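Urncombe kitchen cell: setup and upkeep notes

Last updated June 22, 2023

Welcome, and thanks for taking an interest in Urncombe. It is the simulated kitchen cell we use at Stamton for trying out pick-up work on soft and awkward objects, and this README covers how the arm is set up, how the grasp is tuned and what to look at when it starts misbehaving. The recordings live in their own folder with their own card, so if you came for those, you want the folder called Gashaw. Everything to do with the arm itself is in this one.

Getting started

Open the scene from the launcher and let it settle before you send the arm anywhere. The physics runs at 500 steps a second, and soft objects need a little while to sag into place on the countertop. If you start too early the gripper may close on a shape that is still moving, and you'll spend a good part of your afternoon blaming the controller (we certainly did). Check that the base is fixed behind the counter, send the arm to its home pose, then open and close the fingers 3 times with nothing between them. Both fingers should travel evenly. If one lags, reload the gripper file before you do anything else.

Tuning the grasp

Our favourite check is a pick straight down from above on something crumpled. Keep the wrist vertical, spread the fingers wide and bring them down slowly, then raise the grip force in small steps. Leave the clutter on the counter while you do it — a bare bench is kinder to the arm than any real kitchen would be, and the settings you get from one tend not to hold up. 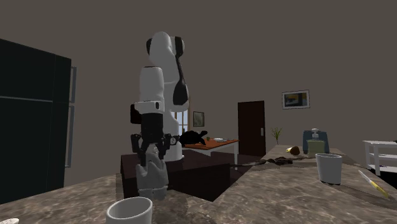 Top-down grasp check: gripper over the crumpled grey object, just above the marble.

Watch the gap between the object and the countertop during this check. The default clearance is 6 mm, and going lower brings the fingertips into contact with the counter model, which makes the whole wrist chatter. Keep an eye on the cups too, as a wide elbow swing will happily collect one on the way home.

Looking after the cell

Re-run the joint zero routine whenever you change the arm model or the solver. Old contact caches can be cleared with the tidy script, and it's worth doing if grasps that used to hold begin to slip. The grip settings in Zemville, our older cell, are on a different scale, so please don't copy them across.

Known problems

Soft objects sometimes stick to one finger after release. Opening the gripper fully and lifting straight up usually frees them. Issue 436 has the longer discussion, and you're very welcome to add to it.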